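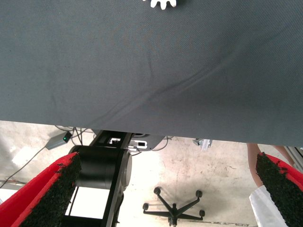 **Gear pick trial, 13th May**

The sales sheet for the Tranberg gripper says it will pick small parts off any flat surface all day long. I had my doubts, and after this trial I still have them. We logged 2,000 attempts at picking up a gear on the Gendevbridge bench. The log shows 1,442 good picks. I'll let you decide if that counts as "production ready."

The first picture comes from the part of the trial where I started taking notes in earnest. The white toothed gear is only just in view at the top, and there's a long crease running across the cloth. Renaud's report blames the gear for most of the misses. I'd look at the cloth first – a crease changes how a part sits, and the software treats the whole table as flat.
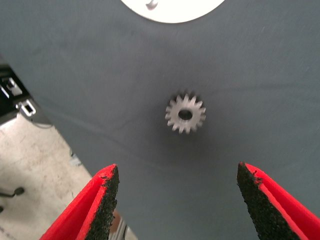 *Ludivine Boyer, test technician, Gilodora*

Metal spur gear, lying flat, fingers still well short of it. The shallow fold passes beneath it. According to the log, the arm stopped 14 times with a force fault on this part, and on 3 of those the fault cleared itself and the arm carried on with no one pressing reset. That bothers me a lot more than a dropped gear. A stop should stay stopped until a person says otherwise.

Look at the black pads too. They're rough and grainy, and we were told that rough means grip. Maybe so on a wide part. On short teeth I'd like to see numbers, and so far all I have been sent is a brochure.

The supplier calls the self-clearing fault a "display issue" and says a fix will be out by November. I've asked for the controller records. Until they arrive, my sign-off sheet for this cell stays blank.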